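Parts bin

A parts bin is an open plastic container for holding small components on a workbench. Bins in electronics work are often yellow, and hold items such as circuit boards and solenoids before assembly. Some have a ridge that keeps two kinds of part separate.
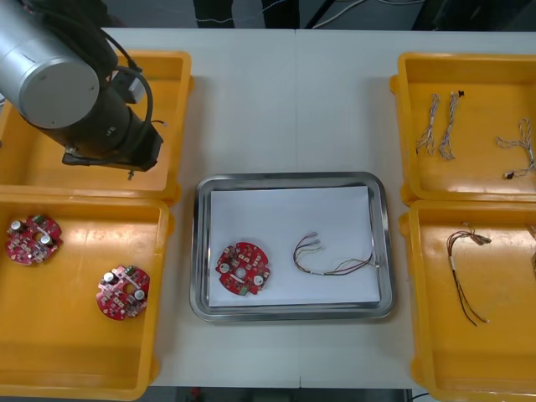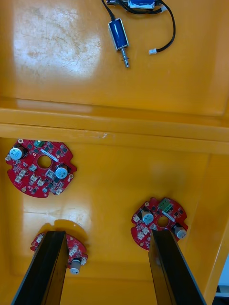

Ingvarsson considered dividers a poor substitute for separate bins, writing that "a loose lead will always find its way over." The Kirnberg pattern, 40 cm long, is sold in packs of 4.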